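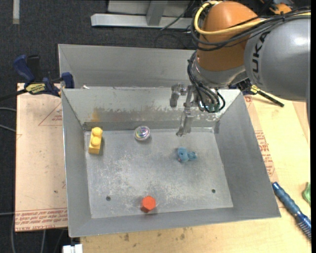

A galvanized tray with sloped sides, scuffs and all.

4 min read
564 shares

I have a soft spot for galvanized trays. Mine hold the little stuff that used to live all over the house: toy blocks, marbles, felt scraps, the odd nut or bolt. The sloped sides are the best part, because you can slide a tiny thing up the wall with one finger when you can't get hold of it on the flat.

The trouble is they get grubby, and if the metal has been scratched they rust. So this is how I clean mine up, usually in October when I move everything in from the garage.

What you need: dish soap, an old toothbrush, white vinegar, a soft scrubbing pad, two rags and a bit of paste wax. I use the Drarnell one but any clear wax is fine.

1. Empty the tray. Everything out, even the one block you think you can work around (I always try, and I always end up washing it).

2. Wash it in warm soapy water. Get the toothbrush down into the corners where the walls meet the floor, and around any drilled holes. Dry it right away!

3. Go after the rust. Dampen a rag with vinegar, lay it on the orange part and give it five minutes – no more, since vinegar eats zinc too. Rub lightly with the pad, rinse well, dry again. A deep stain will fade and then stop fading, and that's where I quit.

4. Leave the scratches alone. I once sanded a whole tray with 100 grit and took half the coating off with it. My friend Savita Joshi still has that one, she keeps onions in it.

5. Wax it. Thin coat, let it haze over, buff with the clean rag. Do the underside as well if it sits on a wood table like mine, or you'll get gray marks on the wood.

6. Put things back by feel. I mix hard with soft, so a fuzzy bit of blue goes in near a plastic block and the shiny round things don't all roll into one corner. If yours is by a wall or a back panel, put the small pieces toward the front where you can reach them.

Mine gets a wipe every 40 days or so after that, whenever I remember – and a fresh coat of wax in spring.

40 comments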